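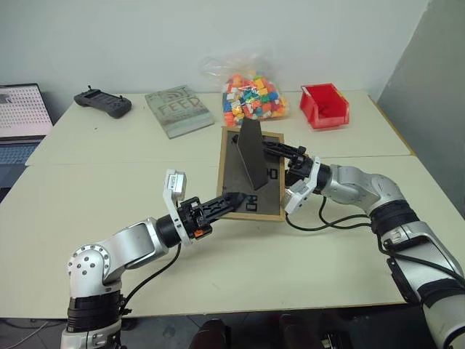 A reader of last term's handout wrote in to ask why we bother with two arms at all, when one arm and a decent clamp would hold most things on a bench perfectly well. Fair point, and I'd love everyone to try it! Clamp a picture frame down, send one gripper after the stand flap, and see how long you stay happy. The clamp sits where the gripper wants to go, the frame has to be turned for the next part of the job, and then you are unclamping by hand every couple of minutes. With a second arm you get a clamp that can move out of its own way.

# Session 4: Two arms, one bench

Workshop build notes, revised 7 January 2020

Bring your notebook from session 3 and the bracket drawings. We start at the bench this time and do the theory afterwards.

## Why a picture frame

The back of an ordinary frame is a wonderful practice piece. It's flat, it's cheap, and it has a bit of everything: a wooden border to grip, a broad backing board that mustn't be pushed too hard, a stand flap, and small black metal hangers that are thin enough to be properly annoying. Lay it back side up so the fittings face the grippers.

Start with the left gripper low on the board and the right one coming over the border towards the flap. Move one arm at a time until you trust your limits. I know it's tempting to run both straight away (I did, and bent a hanger).

## Setting up the bench

- Pick a pale, plain surface. Dark fittings show up far better against it in the camera view.
- Clear the near part of the table. Books, bags of bricks and the laptop can live along the back, outside the reach you marked in session 2.
- Put the handheld controller where you can get at it without leaning between the arms.
- Check where your feet go. A cable on the floor will find them.

If your table has a join across it, keep the workpiece on one side of the join. A frame straddling two boards can rock, and you'll spend an evening blaming the gripper.

## Wrist cameras and brackets

Each wrist carries a small camera module on a white bracket that wraps round the dark housing. The brackets are our own Cropper pattern, now on its 8th revision, and I'm really pleased with this one. The earlier ones flexed whenever the elbow stopped suddenly.

Fit the bracket before you route any cable. Tighten by hand, run the wrist slowly through its full turn, then tighten again. With the gripper out in front of you, the camera should see both fingertips and a little of the work beyond them. If it sees only fingers, slide the bracket back.

Write down which way up the module sits. The two sides needn't match, but the software has to know, and swapping left for right is the commonest mistake on this course by a mile.

## Cables

Leave loops! A cable that looks neat with the arm folded will be tight with the arm stretched out, and it's the connector that suffers. Bend the elbow as far as it goes in each direction and look at the slack both times. A shallow curve below the forearm is fine. A loop hanging low enough to catch the border of the frame isn't.

The Prodbridge junction box goes under the table, with one lead for each arm. Label both ends.

## Teaching the moves

We use Zarov, the little sequence editor written in this workshop last July. Each pose is saved with a name, so please use names another person could follow. "Left hold low" is good. "New pose 27" is how we lost a whole evening.

1. Save a rest pose for each arm, well clear of the other.
2. Bring the left arm to its hold and save it.
3. Bring the right arm in above the flap, stop, and save it.
4. Lower the right arm in small steps, watching its wrist camera.
5. Play the sequence back at the slowest setting with a hand on the stop button.

The editor accepts up to 2,000 saved poses, and one group on the Dusport bench has used 31 for a single frame. They're very proud of it. Try to manage with fewer.

## Before next time

Run your sequence with the frame turned very slightly from where you taught it. Note which pose fails first and by how much. Then sketch one change to the bracket or the approach that might help, and bring the sketch even if it's rough. We'll print a couple on the night, so come early if you want yours in the queue.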